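Grippers down at Undudport: the pivot pin trouble

I've had a fair few messages since the tidying sessions stopped, so I thought I'd put it all in one place before the rumours get any sillier. No, no one was hurt. No, the place didn't catch fire (I've no idea where that came from!). What we had was a grip that wouldn't let go, and it's meant both pairs of hand grippers have come out of use until July at the earliest.

It happened in the afternoon, a bit after three. We were well into the household clearing-up work, the usual stuff, cartons and cups and bottles, one gripper in each hand. I'd just picked up a bottle on the right-hand one and eased off the trigger to put it down, and the fingers stayed shut. I squeezed again, let go again, nothing. Then on the third go they sprang open all at once and the bottle went flying past my knee. It gave me quite a fright, I don't mind saying, and if it had been a glass one I'd be writing a much crosser piece.
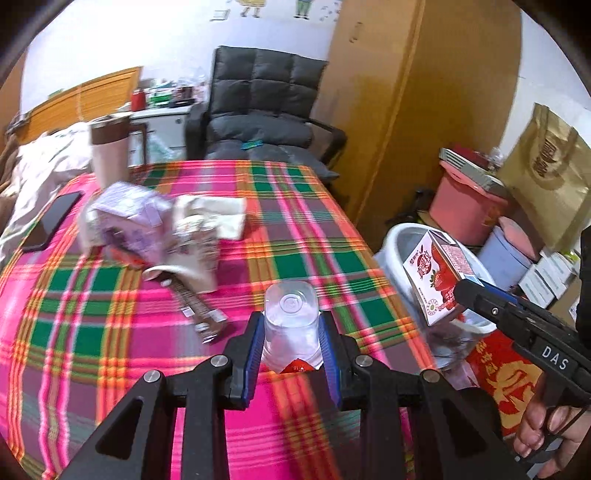
Bottle work with the grippers, Undudport.

We tried the other pair, thinking it was a one-off. Same fault inside the hour, only on the left this time, and that was when we packed up. I rang the Neldale workshop straight away and they asked for all four back, along with the log. It shows 1508 grips on the older pair and 395 on the newer one, so it can't simply be age, which was my first guess and, I'll admit, everyone else's too.

Neldale's early view is that the pivots are binding when the fingers close at an angle. Bottles are bad for it, apparently, as you come at them from all sorts of directions. They've stripped one gripper so far and found a pin with a nasty little burr on it. They want to look at the other three before they'll say anything firmer, and fair enough. 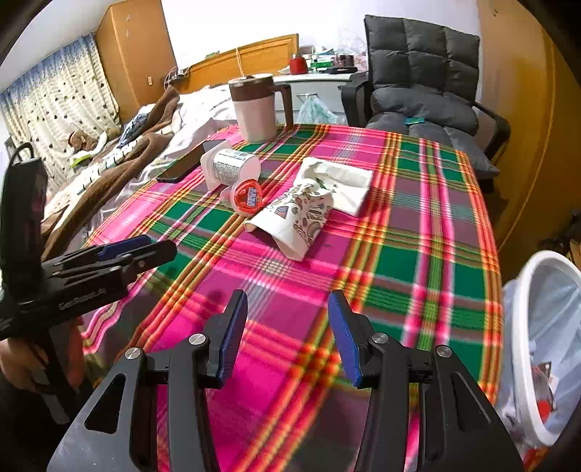
Trornport & Undudport News | Issue 6 | Page 2

The MacBrayne crew over at Trornport use the same sort, and they've stopped too while this gets sorted. They hadn't had a sticking grip themselves, but one of their triggers has felt stiff for a while and I'm glad they've sent it in with ours. If you've got a set at home on loan, please don't use it, and please, please don't put oil on it! I did exactly that with an old one last winter and it got into the pads, which then couldn't hold so much as a paper cup.

Neldale will be fitting new pins all round, and there's talk of a small release catch so you can open the fingers by hand if they jam. I'd love one of those. Anyone who's had a gripper stick, even for a second, should drop a note through the Undudport office door with the time of day and what you were picking up. Loaned sets can be left at the same place any morning before eleven.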